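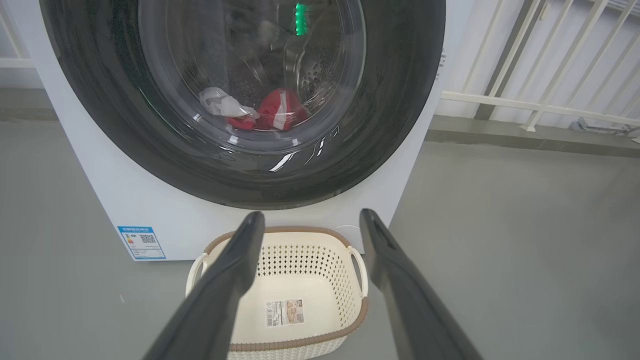 4.3 Open-day trials

The laundry task was run for visitors during the open day at the Hirkness building in November. Earlier sections report trials with only the operator present. The open day was treated as a separate condition, as people walked through at irregular times and the station could not be reset on a fixed schedule. Visitors were admitted in small groups and stood behind a taped line. A member of the Vidal group introduced the task and answered questions while the robot worked.

We logged 148 attempts, of which 144 were kept for analysis. The other four were stopped by the operator when a visitor crossed the line, and are left out of all the rates given below. Software settings were those of Section 3.2, with one change: arm speed was limited to 80 per cent of the value used in the closed trials. 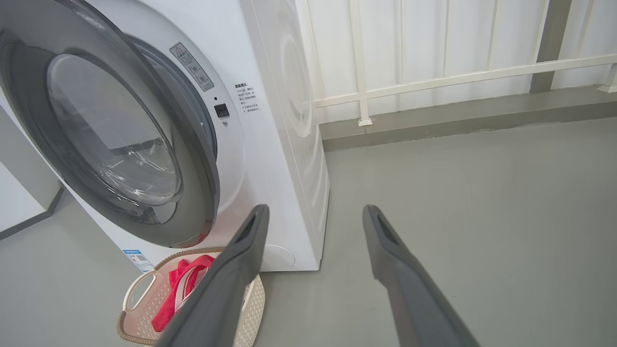 Door handling took up a large share of the cycle. The approach path has to leave room for the full swing of the door, and the goal pose of the gripper is therefore defined relative to the cabinet and not to the door itself. With the door standing open to the left and the basket on the floor in front of the machine, the free space for the fingers is bounded on two sides. The planner (Bresimow, release used throughout this paper) treats both as fixed obstacles once they have been detected. Replanning was triggered most often when the basket had been put back at a slight angle between groups – a source of variation we had not seen in the closed trials, where floor marks were used.

Attempts were scored by the operator at the station and again by a second rater, Obed Tetteh, from the recordings. Where the two scores differed, the lower one was kept. An attempt was scored as complete only if the required item had been moved and both grippers had returned to rest. A garment left hanging over the rim of the basket was scored as partial.

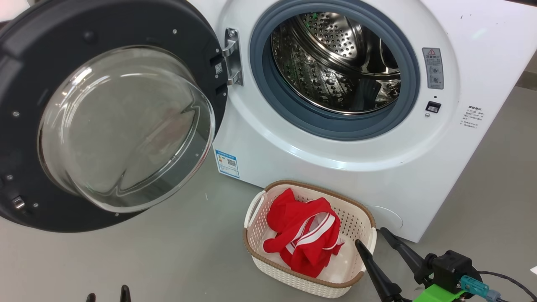 4.4 Viewpoints and visitor feedback

Each attempt was recorded from the head and from the wrist. The head view was shown live on a monitor next to the taped line, and the wrist view was added on a second monitor after the first two groups had asked what the gripper could see. Feedback forms, supplied by Distetti, were handed out at the exit. We received 205 completed forms. The most common written remark concerned speed, followed by requests to see the task done with the visitor's own clothing, which was not permitted.

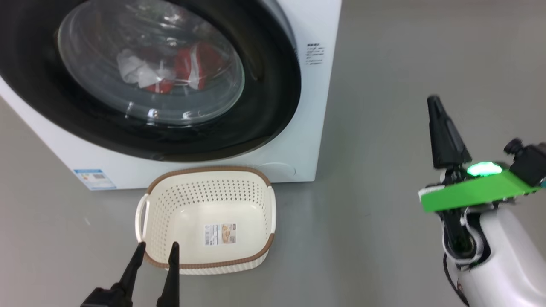 Figure 7. Head view at the laundry station: garments behind the door glass, empty basket on the floor, grippers to either side.

Forms were coded by one person only – no agreement figure can be given. Remarks on noise were dropped, as the hall ventilation was running for most of the day and could not be separated from the sound of the arms.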